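Notebook, 2021-07-13
Natural dye bench, madder batch 2

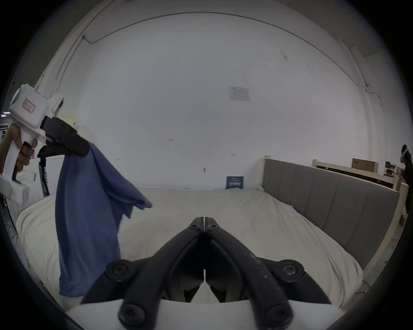 Second try at the Drolska madder on cotton. The first batch, back in March, came out the color of canned salmon, and Siv Strömberg was kind enough to call it "restful."

Changes from last time: alum mordant done twice, overnight soak each, and I weighed the cloth dry like an adult. Fabric is the plain cotton from Tiongson, 712 g. Madder at 100 percent of fiber weight, so also 712 g, most of what we had left in the jar.

Heat is still the problem. The recipe wants the bath kept under 70 C or the browns come out. Our hot plate has two settings, tepid and volcano. Evander MacAulay suggested a water bath. I said I had already thought of that, then went and set up a water bath.

Chalk added at the start, a teaspoon or so. Should have weighed it. Did not weigh it.

Swatches pulled at one hour and two hours, pinned to the board by the sink. Two hours is redder. One hour is more even. Siv prefers the one hour, Evander says they are the same swatch.

Still to do: wash fastness on both, with the Ito soap and not whatever is in the pump bottle. Ask Gollelstead if they will sell us madder in anything smaller than a sack. Label the March jar, which currently says "red?"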